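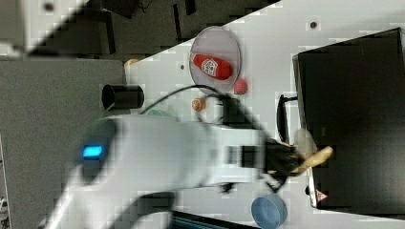 So I've been at the new job in Leltutley a bit over a month now and people keep asking what I do all day. The short version: I drive a robot arm around a table and move pretend groceries. Bread into bowl, strawberry onto plate, ketchup wherever the task sheet says the ketchup goes. Then I put it all back and do it again.

The longer version is that we're showing the arm how to do it. I hold a controller, the arm copies my hand, and everything gets recorded (the camera view, the joint angles, when I squeeze the grip). The project's called Gudeta and the target is 2,000 good runs before the software people at Skulex start training on it. As of Monday we had 2,137 runs in the folder, which sounds like we're finished, but plenty of those are duds. I dropped things. I bumped the cup. Once I sneezed and took a swing at the plate!

My first week was awful. You'd think having a hand would be good practice for steering one, but you can't feel anything through the controller, so you have to watch the fingers close and trust your eyes. The bread roll shape is my favourite because it's long and forgiving. The strawberry I could happily throw in the harbour. It's tiny, it rolls, and if you come in at the wrong angle it shoots off and you're crawling under the desk looking for it.

The thing I had to unlearn was fussing. I'd get close, stop, nudge left, nudge right, stop again, and all of that dithering goes into the recording. The arm ends up learning to dither too. Now I take a breath, pick my line and go, and if I muck it up I bin the run and start over. My best stretch so far is 26 clean ones in a row, and I was insufferable at lunch.

We also have a hand-guiding mode, where you grab the arm itself and walk it through the move. I do about 5 of those a day at most. It's lovely and smooth but my shoulders hate it, and you have to keep your own arms out of the camera's way, so you end up leaning over the table like you're playing Twister.

Next up is Tuker, which is folding tea towels. I can barely fold my own, so wish me luck. I'll write again once I've had a go at the first batch.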